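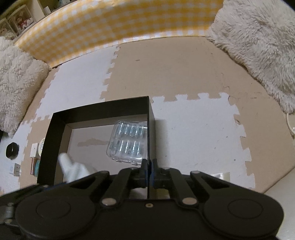

敞着口的黑盒子，放在米白相间的拼接地垫上

Leiva工作室设备碰头会记录
时间：2021年1月
方式：线上，摄像头开不开自愿
到会：Rommel Javier、Uriel Villalba、剪辑组、建模组、排版组，Grillenby办公点那边接进来一路，还有我
记录：我（又是我）

先打个招呼。上次的记录有人说太干，看完不知道大家到底吵了什么，所以我这回照着聊天的顺序写，谁说了什么尽量写上，定下来的事情单独另起一行，前面写“定了”。只想看结果的同事直接找这两个字就行。记错的地方请直接在文档里改，别私信我，私信我真的会忘。

一、上次留下来的事

上次说要把旧笔记本的情况摸一遍，Rommel摸完了，表格在共享盘“设备”文件夹里。他花了不少时间，因为有些机器底下的标签磨得看不清，只好进系统里查序列号，有几位同事一直没回他消息，他就一直追。这里替他喊一句：以后他找你要序列号，麻烦当天回。

表里的结论大家多少都猜得到。剪辑组和建模组的机器最吃力，风扇声大到开会的时候别人以为你在吹头发；排版组的其实还能用，主要是电池不行了，拔了电源撑不过一个下午会；行政这边的机器最老，可是也最没有怨言，我自己那台开机的时间够我去接杯水，我已经习惯了，甚至有点喜欢。

Rommel提了一个我觉得很有用的分法：别按年份换，按“卡在哪儿”换。内存不够的加内存，硬盘慢的换硬盘，电池老的换电池，只有处理器和显卡真的跟不上的才买新机。排版组当场表示支持，他们说键盘刚用顺手，不想换。

定了：按Rommel的分法走，行政和排版这边以升级为主，新机预算先紧着剪辑和建模。

还有一件上次留下来的，就是旧电源适配器混用的问题。Uriel又说了一遍：接口插得进去不代表功率够。建模组有人一直拿一个小功率的适配器带大机器，插着电还掉电，自己以为是电池坏了，差点报修。Uriel会给每种适配器贴上颜色标签，机器底下贴同样颜色，对着颜色插。有人问色弱的同事怎么办，这个问得好，所以颜色之外再写上瓦数，字写大点。

二、新机选哪一款（这一项聊得最久）

背景还是交代两句，Grillenby那边上次没赶上。我们看中的是Orton那款移动工作站，就是用台式机处理器的那种，机身厚，重，适配器像块砖头。另一条路是买普通的轻薄本，再给重活另配台式机。两条路各有各的拥护者，从去年秋天一直争到现在。

剪辑组先讲。他们的意思很明确，就要Orton。理由是他们要带着机器去客户那里过片子，客户当场说“这里能不能换个颜色试试”，当场就得试给人看，拿轻薄本去就只能说“我回去弄好发您”，一来一回，客户的热情就凉了。我听着挺有道理的，我也见过那种场面，尴尬得想帮他们放点音乐。

建模组反过来，他们不太出门，宁可要台式机。显卡散热好，以后想换哪个零件就换哪个，屏幕也大。组里还有人说了一句大实话：背着那么重的机器和那块砖头上下班，他的肩膀先报废。Uriel马上接话说，那你可以放公司不背啊！对方说那我为什么不直接买台式机呢？好，这一轮建模组赢了，我都笑出声了，不好意思，忘了闭麦。

Uriel接着讲他试机的情况。经销商Zoldale借了我们2台样机，一台放在剪辑组，一台他自己拿着折腾。他讲得很细，我挑我听得懂的写：

性能没得说，剪辑组平时导出要去吃个饭的那种工程，样机上喝杯咖啡就导完了。（具体的时间他写在测试表里，表在共享盘，我不在这里抄，抄错了他要说我。）

噪音比他担心的要好，但也别指望安静。轻活的时候听得到一点点，满负荷的时候整个房间都知道你在干活。厂家的控制软件里有几种风扇模式，他觉得中间那一档最合适，最安静的那一档会把频率压下来，等于白花钱。

电池就当它是个不间断电源吧，他的原话。从会议室挪到另一个会议室没问题，坐火车上干一路活就别想了。剪辑组说他们本来也是到哪儿都先找插座。

屏幕他个人觉得亮度够用，色彩得校，出厂那个样子偏冷。剪辑组说他们反正每台都要自己校，不是问题，但是希望校色仪别再锁在柜子里找不到钥匙。钥匙在我这儿，我知道，我会挂到门口那个钩子上。

键盘大家意见不统一，有人喜欢有人嫌软。触摸板没人提，估计没人用。

接口方面Uriel比较满意，该有的都有，网口也在，不用再随身带一串转接头。不过有一点他提醒大家注意，视频输出口里有的是直接接在独立显卡上的，有的走别的路，接校色显示器的时候插哪个口是有讲究的，他会画一张图贴在剪辑室墙上。

维修这块Rommel问得最多。机器背板拆开容不容易？Uriel说容易，普通螺丝，内存和硬盘都能自己换，处理器理论上也能换，但他不建议任何人自己动手，换坏了他不认。散热硅脂多久要重新涂一次，现在谁也说不准，得用起来看。Rommel的想法是先按每年清一次灰来排，灰清的时候顺便看温度，温度不对再说硅脂的事。

然后就到了价钱。Zoldale最后的报价是每台3,504欧元，含税，含上门保修，不含包。这个数字一念出来，线上安静了好一会儿，我还以为我掉线了。

我自己说一下我的看法，反正记录是我写的，我就多写两句。贵是真贵，可是我们去年在外面租机器赶项目的那笔账我也看过，并不便宜，租来的机器还得装一遍软件、还的时候再清一遍，每次都有人忙到很晚。如果买回来的机器真能天天派上用场，我是赞成的。但如果买回来放在桌上当普通电脑写邮件，那我心疼。

Rommel的态度比我谨慎。他说台式处理器塞进笔记本里，这种机器的保值是个未知数，新一代处理器出来，主板支不支持，厂家现在没有给明确的说法，我们不要按“以后能升级”来算账，就按现在这个配置用到头来算，这样算得过来才买。这个提法大家都同意，连剪辑组也说可以。

Grillenby那边问，能不能也给他们一台，他们偶尔也要剪点东西。剪辑组说“偶尔”这两个字已经回答你了，哈哈。后来商量下来，Grillenby需要的时候提前打招呼，机器可以随人过去，或者远程连过来用。远程这个办法Uriel说可行，画面会有一点延迟，剪节奏紧的东西难受，做粗剪没问题。

中间插了一段关于显卡怎么选的讨论，我尽量记。样机有高低两种显卡可配，差价不小。剪辑组用的软件更看重处理器和内存，显卡选低一档的，实际感觉差不太多；特效那部分会有差别，可是特效大多数时候交给建模组的台式机跑。Uriel建议选低一档的显卡，省下来的钱加内存。剪辑组想了想，同意了，不过要求把“如果以后特效任务变多要重新谈”写进记录。好，写进去了。

定了：剪辑组买Orton移动工作站，显卡选低一档，内存加满；建模组走台式机，配置单由Uriel和建模组一起出，下次会上看。

定了：Grillenby暂时不单独配新机，先试远程，用得不好再提。

没定：笔记本包谁来买。机器太厚，大家手上现有的包基本都塞不进去。剪辑组会自己去店里试，试到合适的把链接发给我，我统一下单。请不要每个人买一种颜色然后来找我报销，谢谢！

三、样机归还和订单时间

Zoldale那边希望样机再留2周就还回去，下一家客户排着队等。Uriel说够用了，他还想跑一轮长时间满载，看看热稳定之后频率掉不掉。剪辑组那一台请大家务必注意，上面有正在做的工程，还机之前一定要把素材和缓存都移走，账号退出，授权解绑。授权解绑这一条请读两遍，上回有个插件的授权跟着租来的机器一起走了，我跟客服来回写邮件写到怀疑人生。

抹盘由Rommel来做，他做完会在表里打勾，没打勾之前机器不许装箱。原包装和泡沫都收好，少了配件对方是要算钱的。适配器、电源线、说明书和那个小小的螺丝包都要一起还，螺丝包请不要借走去修椅子。

交货时间，Zoldale的说法是现在下单，三月能到。他们也没有打包票，说这段时间零件紧，尤其是显卡，排期一直在变。Rommel觉得我们心里要按更晚来准备，三月有交付的项目先别指望新机器。剪辑组有点失望，问能不能把样机直接买下来，Uriel去问过了，对方不卖，样机就是样机。

我负责下单和盯货期，每次有变化我会在设备群里说一声，没变化我就不说，省得大家点进来一看什么也没有。

定了：订单这周发出去，我来发，Rommel抄送。

四、旧机器怎么办

换下来的机器Rommel分成几类：状态好的留作备用机，谁的电脑送修就领一台顶上；状态一般的，员工可以按折旧价买回家；坏得不行的拆硬盘，剩下送回收。

想买旧机的人比我预想的多，群里一说马上就有人举手。价格怎么定讨论了一小会儿，有人提议抽签，有人提议先到先得，最后觉得抽签公平，有孩子在家上网课没有电脑的同事可以优先，这一点没有任何人反对，我觉得挺暖的。

数据清除是硬要求，Rommel说得很重：任何机器离开公司之前，必须由他或者Uriel完整擦除，擦完留记录。自己格式化一遍不算。就算是卖给原来用它的那个人也一样，该擦还是擦，自己的东西提前拷走。键盘缝里的饼干渣他也会顺便清一下，但他希望大家自己先清，嗯，我转达到了。

设备标签也趁这次一起换。旧标签纸一遇酒精就花，新的是覆膜的。算上显示器、扩展坞和各种硬盒，要贴的有100多张，Uriel问有没有人愿意周末来帮忙，没人吭声，那就平时下午慢慢贴吧，我可以贴一部分，正好我喜欢贴东西，真的，很解压。

定了：抽签买旧机，名单我来收；数据清除没有例外；标签在新机到货之前换完。

五、软件和系统镜像

这一段技术内容多，Uriel要是看到我写错了请改。

目前每台机器都是各装各的，软件版本五花八门，剪辑组里甚至有人的工程别人打不开，非得升级才行，升级了又跟另外的人不兼容。Uriel想趁换新机做一个统一的系统镜像，剪辑一份，建模一份，装好驱动、常用软件、字体、校色配置，新机一到灌进去就能用。

剪辑组担心的是自己的快捷键和模板会不会没了。不会的，Uriel说设置文件可以单独导出来，他会写一页步骤，大家在交旧机之前自己导一遍，导到共享盘自己名字的文件夹里。他特别请大家别只导一份放在旧机的桌面上，他说这种事他见过，我没敢问是谁。

厂家预装的那些软件，除了风扇控制那个留着，其他的一律不要。有人问杀毒软件呢，按公司现有的来，不另外装试用版。

字体授权排版组提了一下，他们那套商业字体的授权是按机器算的，新机器增加了，授权就得跟着加。这个我们之前没想到，幸好他们提了！我去问字体商要报价，下次会上说。

驱动更新的节奏也聊了一下。Uriel的意见是项目进行中不更新显卡驱动，项目之间再更，更之前先在一台机器上试。剪辑组说他们巴不得。建模组有个渲染插件偏偏总是要求最新驱动，那建模那边单独处理，由他们自己定时间，更新之前在群里说一声就好。

定了：做统一镜像，Uriel牵头，剪辑组和建模组各出一个人配合试装，人选会后自己报。

六、杂七杂八

插座。剪辑室那一排插座，机器、显示器、硬盘阵列全插在一条插线板上，现在再加大功率适配器，Rommel很不放心。他会请电工来看线路，看完之前请大家不要再自己买插线板串插线板。

散热支架。有人问给不给配。Uriel试过把机器后面垫高一点，风扇声音确实会缓和些，所以倾向于配，挑简单的金属架就行，带风扇的那种没必要。我把它加进订单，跟包一起算。

夏天的空调。还早呢，但是建模组坐在一堆台式机旁边，去年已经热得在群里发诗了，所以他们要求提前提上议程。好，提上了，春天再聊。

备份。Rommel提醒，机器快了不代表备份就会自己跑。每天下班前把当天的工程同步到服务器，这个规矩没变。Grillenby的线路晚上才比较顺，他们可以设成定时同步。

远程办公的同事问新机能不能寄到家里。可以先寄到公司灌镜像、贴标签，然后再寄出去，或者约时间来取。直接从Zoldale发到家里的做法不考虑，Uriel得先过一遍手。

还有人建议以后设备会开短一点。我同意，这次光显卡那一段我就打了整整一屏的字，手都酸了。Rommel说会前大家先看一遍表格，到会上就只讲有分歧的，那样应该能快不少。那就请大家先看表格，拜托了。

会后要做的事，按人列在下面，免得又来问我：

Rommel：样机抹盘并在表里打勾；联系电工看剪辑室线路；旧机分类的最终名单；备用机放哪个柜子，定下来告诉大家。

Uriel：满载测试，结果更新到测试表；接口示意图贴墙；适配器颜色和瓦数标签；统一镜像；和建模组一起出台式机配置单。

剪辑组：把样机上的工程和授权清干净；去试包；报一位同事配合试装镜像。

建模组：配置单；渲染插件对驱动的要求写成几句话发给Uriel；也报一位同事。

排版组：把现有字体授权的清单发我，要更换电池的机器报给Rommel。

Grillenby：挑一个真实的小项目试远程粗剪，把感受写下来，好的坏的都写。

我：发订单，盯货期；收抽签名单；问字体报价；支架和包；校色仪的钥匙挂到门口（写完这份记录就去挂）。

下次会等台式机配置单出来再约，时间我在群里发投票，请不要全部选“都可以”。

补记：散会以后剪辑组在群里又问，新机能不能选不带厂家标志的外壳。我问了Zoldale，说是可以，不加钱，但是下单前就要讲好。想要的和不想要的都请在订单发出去之前回我一句，没回的我就按不带标志的订了。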